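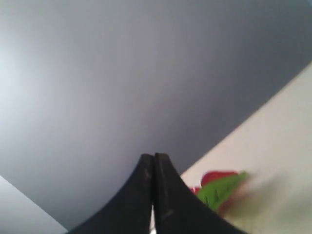
Wrist camera on the Grudano fingers: worth the bother or not?

Forum: Arms, Grippers and End Effectors
Thread started 12th September

flatbench_mech
Posts: 260

I have been trying the Grudano two-finger gripper against the old Privine one since August, on the same black arm, and I want to hear from people who have lived with either for longer than a demo. The one at the top of this thread is the Grudano with the fingers closed, as its own wrist camera gets it. Grey, more grey, two black fingers and a bit of something red and green beside the right one. That is what the controller is supposed to work from.

The seller's page says the wrist view "removes the need for external cameras". I don't believe it. With the fingers shut they sit right in the middle of the bottom of the picture, and whatever you are about to touch is quite likely to be behind one of them. The Privine has no camera at all and I never felt I was being lied to.

So, two questions. Does anybody run on the wrist view alone? And are the longer fingertips any better for thin things, or do they only flex more?

Mechthild Lanz

tolerable_slop
Posts: 13

We ran wrist only for a while. It is fine if the camera is tilted properly and your table isn't the same colour as your wall. Yours looks like it spends half its time staring at plain grey. What did you expect it to find up there? Put some pattern on the background and try again before you blame the gripper.

flatbench_mech
Posts: 260

I could, but then I'm decorating the room to suit the camera. The claim was that it would work on an ordinary table. Mine is ordinary. If I need to hang a patterned sheet behind everything, that should be on the seller's page too.

jtaipe
Posts: 9

Can we separate the two things? The camera and the fingers are being sold together but they fail separately. I had the Grudano fingers on with the camera unplugged and a Clenorum camera on a stand at the side, and the fingers were all right. Not wonderful. Pens, a spatula and a paintbrush were no trouble. A flat washer on a bare table beat it every time, and it beat the Privine as well.

For the washer I would blame the table before either gripper. Nothing gets under a flat thing on a hard surface without a thin lip or a bit of give in the wrist.

Jhonatan Taipe

tolerable_slop
Posts: 13

> Not wonderful

That's my experience of every two-finger gripper at any price. People change fingers when they ought to be changing how they approach the object.

flatbench_mech
Posts: 260

Fair enough, I'll give you the approach angle. I moved on to cutlery after that, as it is the most annoying ordinary thing I own. Side view of the set-up, teaspoon on the bare table with the finger over the bowl end, and the plate, the pot of soil and the artificial flower next to it: 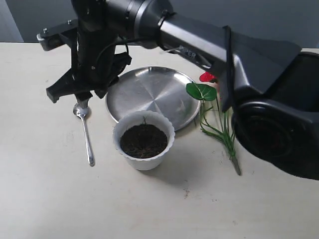
The reason I go for the bowl end first is that it has some height to it, where the handle is thin and lies close to the table. My complaint is that from the wrist I have to guess how far the tip is from the metal, and from the side I can just look. Polished steel makes it worse. The depth reading on the spoon jumps all over the place, and on the plate it is hopeless. I have had it report the plate as being lower than the table it was sitting on.

The plant is there as a soft, awkward thing to compare with. The leaf is easy. The grassy stems are not, and I would not trust either gripper to take one without taking the lot.

jtaipe
Posts: 9

Shiny metal upsets nearly every depth camera I've used, so I wouldn't hold that against Grudano in particular. What worries me more is the cables. You've got one looping by the wrist. Does it pull when you turn the last joint? I lost an afternoon to a cable that was tugging the camera mount by a hair, and I spent all of it redoing the calibration.

flatbench_mech
Posts: 260

I've turned it slowly through its whole range and watched the loop, and it didn't go tight. At full speed I can't swear to it. I'll tie it back further up the arm and repeat the spoon runs. If the numbers change I will say so, and feel foolish.

schnyder_refugee
Posts: 3

Came over from a Schnyder controller, hence the name. I'm going to disagree with the lot of you. The wrist camera is useful, only not for what the seller says. Use the side camera to get close, then switch to the wrist for the last little bit, with the fingers OPEN. Everybody judges it with the fingers shut. Of course you can't see anything with the fingers shut.

tolerable_slop
Posts: 13

And when it's holding something and you need to know where it is going? The fingers are shut then as well.

schnyder_refugee
Posts: 3

Then go back to the side camera for placing. It's two cameras. They are cheap compared with the arm.

flatbench_mech
Posts: 260

Which brings us back to "removes the need for external cameras". Your method sounds sensible and it needs an external camera. I'm not arguing with you, I'm arguing with the seller.

One thing I will say for the fingers: I was told the tips would mark badly, and what I've got is light scuffing and a small pale scratch on one of them. I don't count that as a fault.

jtaipe
Posts: 9

How are you scoring the spoon? I'd want the same starting position for both grippers and the same person laying it out, otherwise you end up comparing two moods. I marked the table with tape corners and it took most of the argument out of it. Also write down the ones where it picks the spoon up and the spoon swings round in the jaws. Grudano's own video would call that a success. I wouldn't, if the next job is putting it in a drawer.

flatbench_mech
Posts: 260

Swinging counts as a fail here, for both. Tape is a good idea, I've been lining it up by eye and that is sloppy of me. I'll do 13 runs with each gripper, side camera only, then the same again with the Grudano's wrist camera switched in for the final approach the way schnyder_refugee says. The Privine can't do the second half, so the comparison is lopsided, but that's the product.

tolerable_slop
Posts: 13

Thirteen isn't very many. If one gets nine and the other gets ten you will have learned nothing.

flatbench_mech
Posts: 260

If it's that close I'm keeping the Privine and sending the other one back. The difference in price has to show up somewhere I can see it.

schnyder_refugee
Posts: 3

Do it with the fingers open, though. And post the failed runs as well as the good ones.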